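6. When the gripper won't let go (fault 617)

Rewritten August 25, 2025 after the Drarncombe stoppage. Replaces the old half page in the Trulley set-up guide. Bin the old one.

Applies to: Trulley arm, two-finger gripper, snack counter and tray jobs. Bench units at Flimutdale too, same fault, same steps.

What you'll see: the arm reaches the item, fingers close, arm lifts a little and stops dead. Amber light. Panel says 617. Fingers stay shut on whatever they've got. Sometimes no lift at all, just the close and the stop.

What it means: the fingers closed further than the item width stored for that job. Arm thinks it has crushed something or missed it. Usually it's gripped too low on a soft bottle and the sides have gone in.

CAUTION: 617 is not an emergency stop. Motors are still live. Do not put a hand between the fingers until step 3 is done. At Drarncombe somebody pulled at the bottle with the light still amber and the fingers opened, then shut again. Bruised thumb. Could of been a lot worse.

6.1 Making it safe

1. Press the red stop on the base. Not pause on the panel. Pause times out after 60 seconds and the job carries on.
2. Wait for the light to go solid red.
3. Turn the key to HAND and take the key out. Keep it on you.
4. Hold the item from underneath with one hand. Other hand on the release lever, behind the finger mount. Push it away from you.
5. Fingers go slack. Lift the item out sideways. Don't drag it down through the gap, it catches the pads.

Note: if the lever is stiff, stop there and ring Siobhán Duggan on extension 238. No screwdrivers please.

6.2 Checking the fingers and cable

1. Wipe both pads with a dry cloth. No spray.
2. Look at the inside faces. A nick or a shiny patch means a new pair, both sides, never one.
3. Follow the cable by eye from the gripper back to the wrist. It should hang in a loose loop. Tight, pinched or rubbed, leave the key out and report it.
4. Check the round fasteners on the finger mounts by hand. Any that turn, report it.

6.3 Setting the grip again

Do this with the items laid out as they would be for a real job. A bare table tells you nothing, the 617s come when there's other stuff near the target.

1. Key back in, turn to SLOW. Stand outside the floor line.
2. On the panel pick the job, then Approach Only. The arm goes to the item and waits with the fingers open.
3. Look at the wrist camera view. The cap wants to be central in the gap between the fingers.

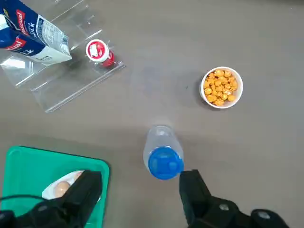 4. If it's off to one side, nudge with the arrows, one press at a time. Let the arm settle between presses.
5. Check what each finger will pass on the way down. Tray rims and dishes are the usual trouble. Leave a finger's width clear at least, move the tray if you have to (stop and key out first, every time).
6. Press Save Centre. Then Close Soft. Watch the sides of the bottle, not the panel. If they buckle, open, raise the grip height one notch and try again.
7. When it holds without buckling press Save Width.
8. Run the full pick once in SLOW. Still no 617, turn to RUN.

Note: open cups are not a 617 job. If one is knocked over, stop, key out, clear up every bit before restarting. Crumbs under a pad give a false width and your back here again. Eggs use the separate soft job, never copy a bottle width across.

CAUTION: anything on a clear stand needs extra care. The camera can pick up the bright edge of the stand instead of the item. If the marker on the panel sits on an edge, don't press Save. Go back to step 2 and pick the item by hand.

6.4 If it comes back

Once more in the same shift: repeat 6.1 to 6.3, swap the pads.

Twice more: leave it in HAND, key out, tag on the base. Write the count from the panel on the tag. Drarncombe's was at 773 closes when it first went, and we only know that because Roy wrote it down, the log had already cleared.

Don't raise the force limit to get round it. That setting is locked from March onwards, if yours isn't locked tell Siobhán.

Other codes are in section 7.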